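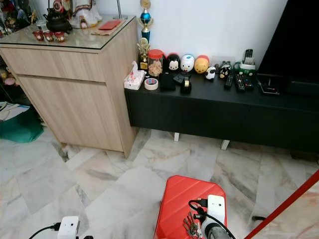
Our project asked whether a two-armed robot could learn to pick up a bunch of keys from people showing it how, and whether the room around the keys mattered. I argued for a plain gray backdrop. Mereana McAlister argued for a living room, and she won. So the keys lay on a red hard-shell suitcase, with a black TV console behind them carrying three remote controls side by side, a tape dispenser and a row of small character toys, any of which a policy might prefer to keys. We recorded 1,453 demonstrations and trained 2 policies, which we named Drastska and Kosham late one night in October.

Drastska saw only the head camera. Kosham saw the wrist cameras as well. Each got 32 trials. Kosham grasped the keys in 29 of them. Drastska was slower and fond of the air just left of the target – a habit our depth calibration probably taught it.
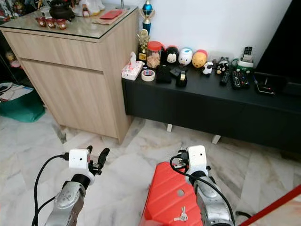

Figure 2. Right arm over the suitcase, key on the lower part of the shell.

Single keys were harder than the bunch, and we have no good theory as to why.

Print this page | E-mail this page
Contact | Copyright Girkum Student Projects | Back to top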